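# Temba Hand Comparison

The **Temba Hand Comparison** is a bench program for the evaluation of robot grippers and of the methods used to control them. It was established in Sarnano by Naomi Kioko and Wael Alaoui and is maintained by the Bomamow laboratory. The program compares the performance of a gripper with that of a human operator who handles the same parts while wearing gloves and hand-mounted controllers. 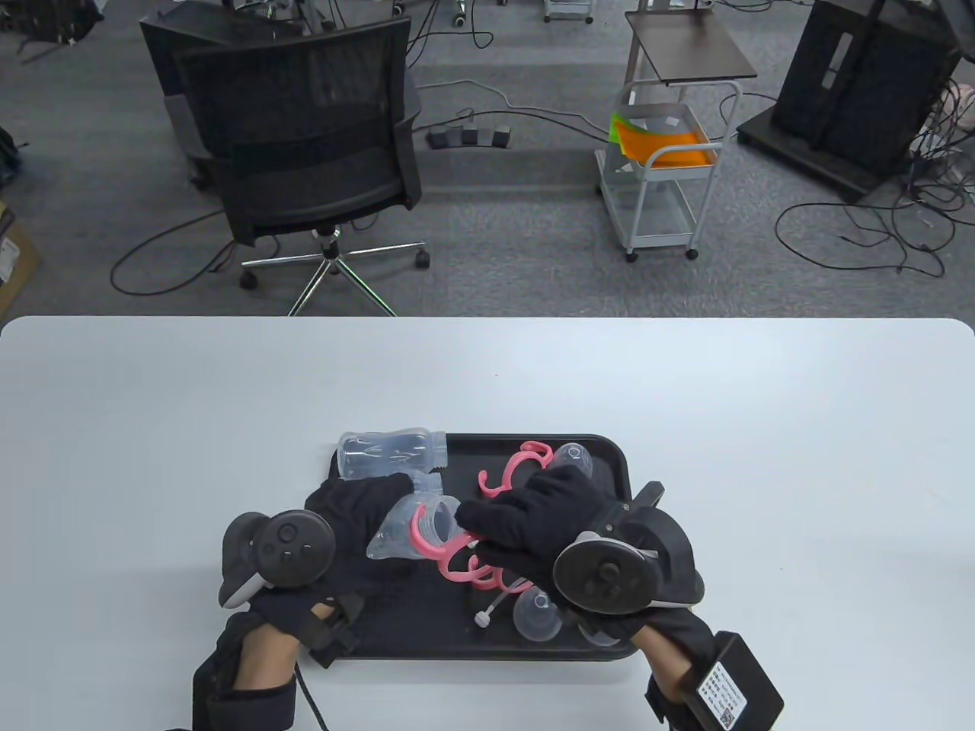 ## Background

Earlier trials at the laboratory relied on wooden blocks and steel pegs. Eduardo Amaral, who led the gripper group at that time, considered these objects too easy to grasp and too easy for a camera to locate. A revised part set was proposed in September by Flor Espinoza. It introduced clear plastic baby-bottle parts, which are difficult for depth cameras to measure, and pink plastic hooks, which tend to catch on one another.

The first complete report on the revised set was issued on January 10, 2021.

## Test bench

Trials take place at a white table with rounded corners. The parts are presented on a black tray with raised rims. The set includes threaded bottle pieces, smaller clear cone-shaped pieces, and a thin white rod with a knob at its end.

The operator wears black fabric gloves with a VR controller mounted on the back of each hand. Hand position is taken from the controllers, and the fingers remain free to grasp. A camera at head height records the tray and both hands. Lighting is kept constant within a series, as reflections on clear plastic change considerably with the angle of the lamps.

## Procedure

A standard series consists of 300 trials. Each trial has a limit of 76 seconds. The operator series is completed first and serves as the reference for all grippers tested on the same part set.

Three tasks are defined:

- **Separation.** A hook is removed from a group of linked hooks and set down on the tray.
- **Reorientation.** A clear part lying on its side is brought upright.
- **Transfer.** A part is passed from one hand or gripper to the other.

A trial is recorded as failed if a part leaves the tray or if the time limit is reached. Parts dropped within the rims may be picked up again.

## Grippers and controllers

Two grippers were included in the first report. The Wument parallel gripper has flat padded jaws and a single motor. The Temba hand, from which the program takes its name, has three fingers driven by cables. Both were mounted on the same arm and tested with the same wrist camera.

Agathe Mallet compared two controllers for the Temba hand. The first closed the fingers at a fixed speed. The second slowed them when motor current rose. The report covers 2,105 trials in total, including repeated series.

## Findings

The Wument gripper was more dependable in the reorientation of rigid parts. The Temba hand performed better in separation, chiefly with the second controller. Neither matched the operator in transfer. Most failures with clear parts were attributed to errors in the estimated position of the rim.

## Limitations

The reference series was recorded with a small number of operators, and glove fit was not controlled. Controller mounts shifted during 15 trials, which were excluded. The laboratory has not published results for soft or wet parts.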